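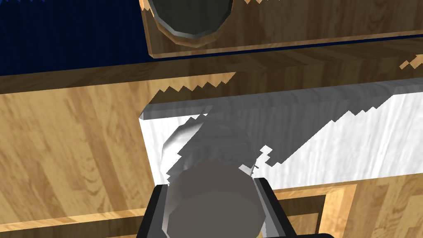 How long should the filter soak before first use?

Soak a new filter in cold tap water for 20 minutes, then run two full tanks through it and pour them away. A filter that has been stored opened needs the same treatment again.

Section 3. Setting up the Makowska 661 countertop water filter

3.1 Before you start

Choose a flat spot near the kitchen faucet, out of direct sun. The hose reaches 3 feet. Do not stretch it across the burners or behind a dishwasher door.

The 661 works with most faucets that have a removable aerator. It does not fit pull-out sprayers or faucets with a built-in motion sensor. If you have one of these, order the under-sink kit from Cindetti, our parts supplier.

CAUTION: Connect to the cold supply only. Water above 100°F will ruin the filter and may loosen the hose fittings.

3.2 Fitting the diverter

1. Unscrew the aerator from the faucet. If it is stuck, wrap it in a cloth and use pliers gently.
2. Take out the old washer. Check that no part of it is left in the threads.
3. Screw the diverter on by hand. If the threads do not match, try the adapters in the small bag.
4. Turn on the cold water with the diverter lever pointing down. Look for drips at the joint.
5. If it drips, turn off the water, remove the diverter and wrap the threads with plumber's tape. Three turns are enough.

Note: Old faucets often have mineral buildup on the threads. Soak the end in white vinegar overnight and wipe it with an old toothbrush before trying again.

3.3 Installing the filter

1. Turn the housing cap counterclockwise and lift it off.
2. Place the soaked filter in the housing with the open end down. Push until it seats.
3. Check that the black O-ring lies flat in its groove. Rub a little of the supplied grease on it.
4. Replace the cap and turn it clockwise until the two arrows line up. Hand-tight is enough – a wrench can crack the cap.
5. Push the hose into the inlet until it stops, then tug it lightly. It should not move.

3.4 First flush

Move the lever sideways and open the cold tap halfway. The first water may look gray. This is fine carbon dust and will clear during the flush. Cloudy white water is trapped air and can be left to stand.

If the water is still gray after two tanks, run one more. If that does not help, take the filter out and check that it is seated.

3.5 Changing the filter

Change the filter every 3 months, or sooner if the flow slows to a trickle. Write the date on the sticker inside the cap. Homes on well water, as in much of the Haltdale area, may need to change it more often.

CAUTION: Always close the tap before opening the housing. Water left under pressure can push the cap off.

For missing parts, write to Marianna Kwiatkowski at the Gultotden service desk and include the serial number from the base.

Section revised Aug 2, 2021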